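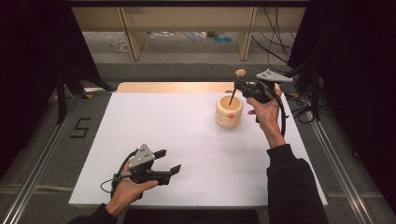 Poste 5 : deux pinces tenues à la main, une tige fine dont le bas plonge dans un gobelet à anneaux. Photo : Cekari.

Chez Cekari, l'équipe de jour compte désormais deux catégories d'opérateurs. Les premiers conditionnent des kits de prélèvement, comme avant. Les seconds font des gestes voisins, mais avec une pince dans chaque main, et leur production se mesure en enregistrements.

Le sous-traitant a lancé l'automatisation de sa ligne Virska au mois d'avril. La cellule robotisée, fournie par l'intégrateur Madigan, doit reprendre l'insertion des tiges et la pose des godets, deux opérations jugées trop variables pour une programmation classique. La méthode retenue est l'apprentissage par démonstration : un opérateur exécute la tâche avec des pinces instrumentées, les trajectoires sont enregistrées, puis un modèle est entraîné sur l'ensemble. À ce jour, 2485 démonstrations ont été validées. Le lot précédent en comportait 604, ce qui s'est révélé insuffisant dès que la position du récipient variait de plus de quelques centimètres.

Bezawit Endale a passé six ans au conditionnement avant de rejoindre les postes de démonstration. « À la main, on rattrape une tige mal prise sans y penser. Avec la pince, il faut la reposer, rouvrir, revenir dans l'axe. On découvre combien de corrections on faisait », explique-t-elle. Les premières semaines, une séquence sur trois était écartée au contrôle, le plus souvent pour hésitation prolongée ou contact avec le bord du récipient.

Le changement de cadence est net. Sur la ligne manuelle, l'objectif reste exprimé en kits par heure. Aux postes de démonstration, la consigne est de 50 séquences exploitables par demi-journée, avec une pause obligatoire toutes les 60 minutes. Le poids des pinces sollicite davantage l'avant-bras et le poignet ; le service de santé au travail a demandé une rotation entre les deux activités, appliquée depuis la deuxième semaine.

Reste la question du classement. La grille en vigueur ne prévoit pas de coefficient pour la démonstration, et les opérateurs concernés touchent une prime de poste provisoire. Les représentants du personnel réclament une qualification propre, en faisant valoir que le contrôle des enregistrements relève déjà d'un travail de technicien. La direction renvoie la discussion à la mise en service de la cellule.

Un second site, Landar, doit adopter la même organisation. Les opérateurs y seront formés par ceux de Cekari, Bezawit Endale comprise. Elle a demandé à conserver deux demi-journées par semaine sur la ligne manuelle.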